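Wrist camera frames with almost no object in them – keep or drop?
Dušan Machala
I train a grasp policy on 432 demonstrations. Many wrist frames show only table and the fingertips, like this one: 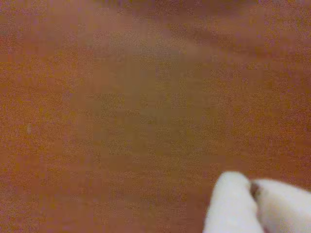

Aušra Rätsep
Keep them. We dropped such frames in Grikwood and the arm became worse at approach. But check also frames like your other one, where glare is near the middle of the wood:
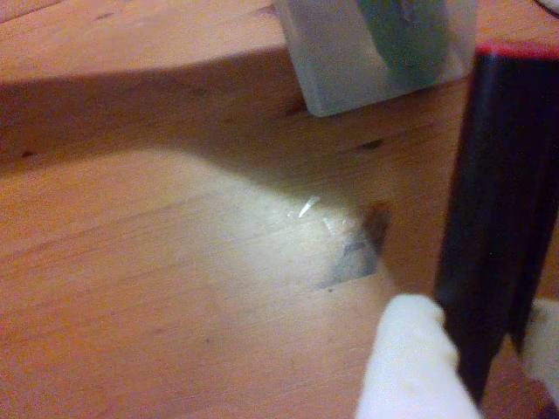 Edgars Krūmiņa
I would drop every 4th frame. Not tested.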